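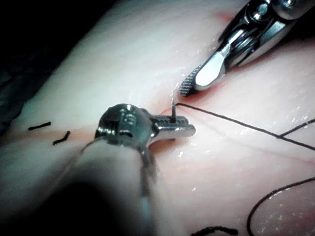
Zübeyde Çınar wrote:

> Going back to the thread question from April. I switched the practice sessions from 200 mm lengths to 100 mm and the trainees are tangling less, but they run short on the last knots of a running closure. Does anyone cut to something in between? Also, is it worth staying with black on the pale pads? The Pilter pads are the only ones we have left.

Zübeyde,

We cut to 150 for a running closure and keep 100 for single stitches. The last bit is still tight if the trainee leaves a long tail at the first knot, so we have them trim the tail before they start the second bite.

I would stay with black. Fine black thread on pale pink tissue is easy to follow along its whole length, and you can tell which strand is the tail and which one runs back to the needle. We tried the undyed thread from Dodov and people kept picking up the wrong strand.

On needles, we hold the curved ones upright in the jaws with the tip clear before the second grasper comes near. Needles that have been through 15 bites on the Pilter pads go in the sharps box. They drag after that.

The reorder number for the black thread is 913 in the Yüksel list. Ask for the short packs.

Samira Hamdan

Previous message | Next message | Thread index | Search archive

Contact the list owner | Copyright Bulness Suturing List | Back to top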